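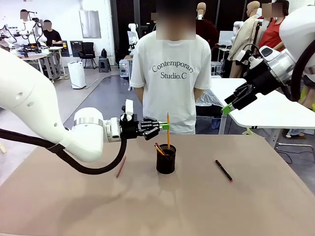 Handwriting lessons won't save anyone's spelling

By Taras Symonenko

Every November the claim comes round again: give children pencils, take away the keyboards, and they will spell, think and behave better. Nernimley's schools are the latest to believe it, with 30 minutes of joined-up writing every morning.

I'd like to see the proof. The leaflet sent to parents leans on one trial of 222 pupils in Damitz, which lasted 2 terms and tested them on the same word lists they had been copying out. Of course they did well. I could learn a bus timetable that way.

I have no quarrel with neat writing. My own is dreadful and I wish it weren't. But half an hour a day has to come out of something, and at Koker Road it has come out of music and reading aloud. The leaflet skips that part.

It also says the scheme costs "more than 2000" a year per school. How much more? I've asked twice and am still waiting for an answer.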